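4.2 Packing the pencil case

The second task asks two arms to fill a pencil case that sits open near the middle of the table. We chose it over the block-sorting task in Section 4.1 for one reason: the items differ a lot in size and shape, and most of them have only one sensible place to go. A policy that drops things anywhere in the tray will soon run out of room for the rest.

The two arms share one policy, which we call Flista. It takes in the camera views and joint positions and puts out short runs of joint targets for both arms at once. We trained it on 96 demonstrations recorded in July by two operators, Urho Halonen and Lempi Huttunen. The operators were told to use both arms whenever they could. They were free to choose the order of the items, and their habits differed more than we had planned for. Huttunen tended to bring the next item close to the case while the other arm was still in the tray. Halonen more often finished with one arm before moving the other.

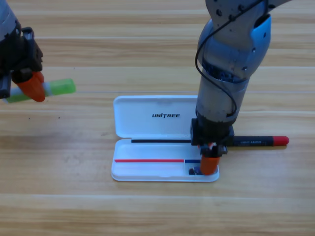 Figure 3. Pencil case task. The left arm holds a glue stick with a lime-green cap beside the case while the right gripper reaches into the lower-right compartment.

We did not remove either style from the training data. An early version of Flista, trained only on Halonen's share, was slower and stalled more often when an item had to be nudged into place. The mixed version kept both arms busy for longer stretches, but it also brought the grippers closer together. To limit contact we added a simple distance check between the wrists. If the planned motion breaks the limit, the arm that is farther from the case waits.

We compared Flista with two baselines. Zinier trains a separate policy for each arm and shares only the camera input. Ikonen uses one policy but predicts a single step at a time. Each method was given 20 trials with the same starting layouts. A trial ends when the operator judges that no item is left to place, or when an arm has made no useful motion for roughly 9 seconds. Small corrections inside the tray count as useful motion — a fingertip pressing between two items, for instance — so long as the arm lifts away afterward.

The most common error across all methods was an item left partly over the rim. We scored this as a miss even if the item could be pushed in by hand.
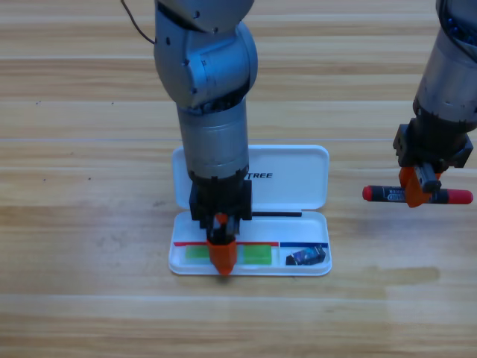
4.3 Effect of the wrist distance limit

We repeated the trials with the distance check set to 3 different values and left everything else the same. The widest setting made the arms take turns, and most of the time saved by the shared policy was lost.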